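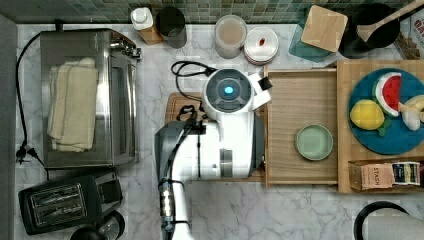 Figure 9.1 A robot arm over a kitchen counter, with a cutting board beneath the gripper and plush fruit on a plate to the right.

Chapter 9
Chores

Factories have used robot arms for decades, and for most of that time the arms have done one thing each. A welding arm welds the same seam on the same part, held in the same fixture. If the part arrives out of position, the line stops and a person fixes it. Kitchens have no fixtures. A plate may be anywhere on the counter, and tomorrow it will be somewhere else.

This chapter asks how far machines have come with ordinary work of this kind: clearing a counter, folding a towel, packing a mixed box, sorting returned goods on a bench. The short answer is that many of these chores can be done some of the time, and few can be done well enough to leave the machine alone.

9.1 What counts as doing a chore

Suppose a robot is told to put a lemon on a plate. It must find the lemon, reach it without hitting anything else, close its fingers, lift, move, and let go over the plate. A failure at any step is a failure of the chore. If each of the six steps works 95 times in 100, and the steps do not affect one another, the whole chore works only 74 times in 100.

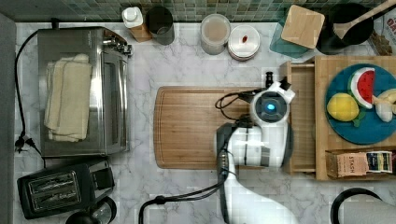

Soft objects are forgiving to grip. They give under the fingers, so a small error in position does little harm. A real lemon is firmer and can roll, and a ripe tomato can be crushed. Results obtained with toy food should therefore be read as results about finding, reaching and placing. They say little about handling groceries.

Idalina Henriques and Jaime Carvalho made a similar point in their Mellora study, which we will return to in Section 9.4. They ran 963 trials of 13 kitchen chores. When the counter was laid out as it had been in training, the arm finished most of them. When the same objects were moved to a second kitchen, with different lighting and a lower counter, it finished 38 percent. The arm and its software were the same in both rooms.

9.2 The shop floor

Small workshops fall somewhere between the factory and the kitchen. At Drulmont, a maker of door hardware, one arm loads hinges into trays for 35 minutes at a stretch before a worker has to refill the bin. The hinges are rigid and all alike, and the trays sit against a stop. A chore this narrow can be automated today. Packing the finished orders, where every box is different, is still done by hand.

Before reading on, choose a chore you did this week and write down its steps. Mark the ones where you relied on touch. You will need the list in Section 9.3.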